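Kiltiten League Board > Flag Football > Tuesday lineup and who plays quarterback

rhedlund
Posted 8:03 p.m.
Brundine put up 351 yards on us in June, and we play them again Tuesday. I want to settle the quarterback question before we get to the field. Ludivine has started every game, but I think Gaëtan should get the first half. He throws a better deep ball, and their safeties play up close.

tralla_fan78
I'd leave it alone. Ludivine had one bad quarter against Zulu and people are acting like the season is over. Two of those incompletions were drops. I was standing right there.

mguerin
Three were drops. One was mine.
I agree with leaving her in. Gaëtan is our best receiver, and if he's throwing the ball then he isn't catching it. Who runs the deep routes then?

rhedlund
Séverine can run them. She beat everybody at Zulu on the go route and we never threw it to her again.

slowcorner
Séverine's knee is still taped up, last I heard. I wouldn't plan the offense around her running 40 yards every other snap.
The bigger problem is defense anyway. 351 yards is not a quarterback problem. We rushed one person all night and their quarterback had time to look at every receiver twice.

s_roussel
Knee is fine. I practiced on it Saturday and had no trouble. I'd like a few more throws but I don't care who makes them.
Slowcorner is right about the rush. I'd send two on third down at least.

tralla_fan78
If you send two, somebody is alone on number 8, and she's the one who burned us. I'd take the slow rush and keep a safety deep.

slowcorner
We had a safety deep last time. She scored three times.

l_perrin
I can read this thread, you know. I'm fine with splitting it. Give me the first half and Gaëtan the second, or the other way around. What I don't want is switching every series, because I never get a feel for the ball that way.

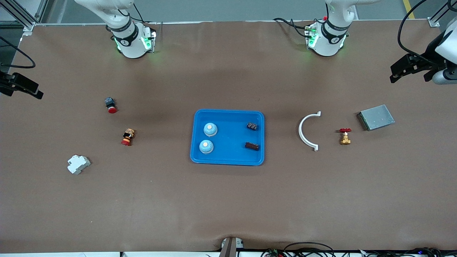 g_lecomte
My vote is that Ludivine starts and I stay at receiver. If we're down two scores at the half, I'll throw. On the rush, I'd put one player on each side and have both come in toward the middle, like the two white arms on the far edge of that brown table, one at the left and one right of center. Brundine's quarterback always rolls to her right, so with one rusher she just runs away from it. With two she has to step up, and she doesn't throw well stepping up.

mguerin
That works for me. Who covers 8?

g_lecomte
I'll take her. Séverine stays deep behind me.

rhedlund
I still think we're wasting your arm, but okay. Ludivine starts, two rushers on third down, and we look at it again at the half. Be at the field by 6:30. White jerseys, since Brundine has the dark ones.

slowcorner
Two rushers on every down, please. Third down is too late if they're getting 10 yards on first.

rhedlund
We'll try it on the first drive and see.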